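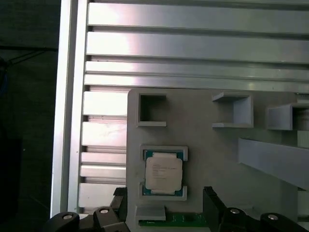 Purnitdale Public Schools has published its proposed changes to student report cards for grades 3 through 8. The main points are set out in this thread. Families and staff may comment until the end of November. 1/12

Under the present system, teachers write a full report for every student twice a year. Each report covers eight subject areas, with a written comment for each. The format has been in use across all district schools for nine years.

In the spring the district surveyed families and staff on how well the reports serve them. We received 1,234 responses, of which 1,086 came from parents and guardians. The remainder came from teachers, school leaders and office staff. 3/12

Most parents and guardians who replied said the reports arrive too late in the term to act on. Many also said the wording was hard to follow. A smaller group valued the long comments and asked that they be kept. The district has taken both views into account.

Teachers told us that writing comments takes up several weekends each semester. Lena Szczepańska, a sixth grade teacher at Orkthorpe Middle School: "I write the same sentence about fractions in many different ways. I would like to spend that time calling home when a student first falls behind."

The proposal has two parts. First, the two long reports would be replaced by four short ones, sent at even points through the year. Comments would be required in reading, writing and mathematics, and limited to 80 words each. Other subjects would be marked on a four-step scale. 6/12

Second, every family would be offered a 20-minute meeting with the classroom or homeroom teacher in the fall, and another in the spring if either side asks for it. Meetings may be held in person or by phone. Interpreters will be provided on request through the school office.

Letter grades in grades 7 and 8 would not change. High school transcripts are outside this proposal. Students with an individual education plan would continue to receive their separate progress reports on the present schedule. 8/12

The Purnitdale teachers' association supports the shorter reports but has raised concerns about the meetings. Its president, Babatunde Okoro, has asked that they be held within paid hours and that release time be confirmed in writing before any vote. Talks on this point are continuing.

Superintendent Yoon-hee Jang: "A report card should tell a family how their child is doing and what comes next. We want that message to reach them while there is still time in the term to use it. We also recognize that the meetings must be properly staffed."

If the board approves the proposal, Fovano Elementary and Orkthorpe Middle would begin first, in the second semester. Around 200 students would take part at that stage. Silvia Halás, director of assessment, will report to the board on the results before any wider use. 11/12

The full proposal and the comment form are available from every school office and at the Alaoui Street district office. A public meeting will be held there at 6:30 p.m. on the evening of the November board session. Written comments may be addressed to the board clerk, Evaristo Rinaldi. 12/12

Correction to the sixth post in this thread: science comments would also be required in grades 7 and 8. The printed proposal has the correct wording.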